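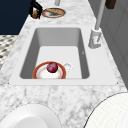 Simulation > Kitchen Task Packs > Sink and Counter

Eltix Sink and Counter Pack

The Sink and Counter Pack is a set of simulated kitchen tasks for testing manipulation policies before they run on hardware. It ships as an add-on to the Eltix base license and contains 32 task definitions on 11 kitchen layouts. Layouts vary in counter material, cabinet color, floor pattern and sink type.

Tasks are pick-and-place between the basin and the counter: moving food from a plate in the sink to a plate on the counter, moving it back, and clearing the basin. Basin tasks are the harder group. The walls limit the approach angle, a tall faucet takes up space over the deck, and a plate close to the front wall leaves little clearance on that side. White items on a white basin floor are included on purpose - they expose policies that depend on color contrast.

Each episode starts from a seeded layout. Plate position, food type and camera pose can be randomized separately or held fixed. Success is scored on final object pose. Contact with the faucet or basin wall is logged but does not end the episode unless strict mode is set.

Supplied with the pack:
Task definitions and scoring scripts
870 scripted demonstrations
Collision meshes for all fixtures
5 evaluation seeds per task

Water is not simulated. Faucet handles are articulated but have no effect on the task state.

Licenses are per site. Orders and evaluation copies: Cameron Pringle, Breston office. Integration support: Milagros Cifuentes.

Last updated: March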